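Setting up gripper width calibration and grasp labelling for hand-held recordings

This tutorial covers the step between raw hand-held gripper recordings and a set of grasp labels you can train on. It assumes you've already installed the Stinby toolkit and can play back a recording. If playback stutters or the timestamps run backwards, sort that out first, as everything below depends on the camera stream and the width stream lining up.

The examples come from our tabletop produce set, where the job is to pick fruit and a few other items out of a shallow tray. The same steps work for other tabletop tasks, though you'll want to revisit the thresholds.

What you need

A recording session with at least one calibration clip. The Orlow tracker, or any tool that writes a pose per frame in the same format. A printed scale or a pair of calipers. A text editor.

Step 1: Record the calibration clip

Close the fingers all the way, hold for a few seconds, open them all the way, hold again, and repeat this 3 times. Do it slowly. Fast opening smears the linkages in the image and the detector drops frames right where you need them. Keep the fingertips over a plain surface if you can, and measure the fully open gap with calipers while you're at it. Write that number in the session notes in millimetres.

Do one calibration clip per session, and another if anyone takes the fingers off and puts them back on.

Step 2: Fit the width curve

Run the fit from the session folder:

stinby width fit --clip calib --open-mm 84 --out width.yaml

Replace 84 with your own measurement. The tool finds both fingertips in each frame, works out the pixel distance between them and maps it to millimetres. The output file holds the curve and a residual. We accept anything under 1 mm. If you get more than that, open the debug plot and look for a step in the curve, which nearly always means the left and right fingertips got swapped for a stretch of frames. The --no-swap flag forces the sides to stay put and fixes most cases.

Don't average curves from two sessions. It looks tidy and gives you a fit that's wrong for both.

Step 3: Segment the objects

The segmenter runs on every eighth frame by default and propagates masks in between:

stinby segment --stride 8 --classes produce.txt

The class file is a plain list, one name per line. Keep it short. Pallavi Rastogi wrote our first one with separate entries for mandarin, orange and tangerine, and the masks flickered between the three as the viewing angle changed. We now use "citrus" for all of them and let a size attribute do the rest. Large and small citrus in the same tray get separate instance IDs, so you lose nothing by merging the class.
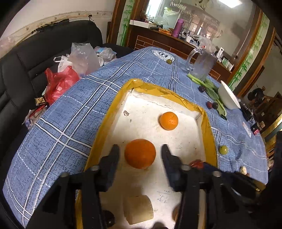

Once the masks are done, set the workspace region. Objects outside the tray will be picked up by the segmenter too, and without a region they end up as grasp candidates. Draw the polygon on the inside of the tray's raised edge in one clear frame:

stinby region draw --frame 240 --name tray

The polygon is stored in the table frame and reprojected using the Orlow poses, so one drawing covers the whole clip as long as the tray isn't moved. A patterned tablecloth is good for the tracker because it has plenty of corners to hold on to. It's less good if the cloth slides, so check the pose error at the end of the clip as well as the start.

Mirrors are worth masking out. The tracker treats a reflection as real geometry and can drift towards it when the camera tilts up. Add a second polygon named ignore and draw it generously.

Step 4: Label pre-grasp, contact and lift

The labeller splits each pick into phases using three signals: finger width, distance from the fingertip midpoint to the nearest mask, and vertical motion of the gripper.

Pre-grasp begins when the midpoint is inside the mask outline, or within the margin you set, and the width is still larger than the object. Contact begins when the width stops shrinking while the fingers are on either side of a mask. Lift begins when the gripper rises and the mask moves with it.

stinby label --region tray --margin-mm 18 --hold-frames 8

The most common mistake is a contact label that lands too early. A person often brackets an object with the fingers open, pauses, and then closes. During the pause the width is steady, so a careless rule reads it as contact. The --hold-frames setting doesn't help, as the pause can be long. What does help is the gap check, which compares the width with the mask's extent along the closing axis and refuses contact while there's space left on either side:

stinby label --region tray --margin-mm 18 --hold-frames 8 --gap-check

Turn it on for round objects. For flat or soft ones it can be too strict, and you may need to raise the tolerance from the default in label.yaml.

Step 5: Review

Open the reviewer and go through the contact frames only:

stinby review --phase contact

Arrow keys step between picks, and J and K nudge the boundary one frame either way. Our last batch had 1016 picks. Most of the edits were to objects near the bottom of the image, where a finger or linkage hides part of the mask and the size estimate comes out small. If you see the same thing, set the occlusion option to "hold", which keeps the last full mask until the object is clear again.

Rejected picks go into a separate file and aren't deleted. Keep them, as they're handy for testing changes to the labeller.

Step 6: Export

stinby export --format trutberg --out labels/

The Trutberg format stores width in metres and everything else in the toolkit is in millimetres. The exporter converts for you. If you write your own loader, check this before you train anything, because a policy trained on the wrong units will still converge and will simply hold the gripper shut.

Copy width.yaml into the export folder along with the labels. Replay on the arm needs it.

Last updated 20/10/2025

Related articles
Installing the Stinby toolkit on a lab machine
Fixing clock drift between camera and width streams
Orlow tracker: reading the pose error plot
Choosing a stride for mask propagation
Replaying exported grasps with the Chaimongkol controller
Trutberg format reference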